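From: Jericho Manalo
To: Hindale supper club list
Date: Friday, August 14, 2020
Subject: Re: October tasting menu

Rhona Dalgleish wrote:

> Good news, the chef from Avholm has agreed to cook for us in October. He wants to do 8 courses, all built on fermented rice and smoked fish. Efren ate there and says it was the best meal of his life. Gerardo has the draft menu if you want to see it before we pay the deposit.

I've seen the draft, and I'm not sold. Efren also said the Branar pop-up was the best meal of his life, and I went home from that one and made a sandwich.

Eight courses of sour rice is a lot of sour rice. My grandmother made buro every week and served a spoonful of it, next to fried fish and mustard greens. She didn't put it in a custard. Has anyone tasted the custard?

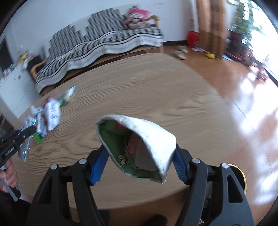 Then there's the deposit. $2,000 up front, and the draft doesn't say if that covers the fish or just his time. Tadeo, you dealt with Tsolakis last year - did they ask for money before they'd shown you a single plate?

I'd vote yes to four courses and a trial dish first. If he won't do a trial, I'd like to hear why before I send my share to Gerardo.

Jericho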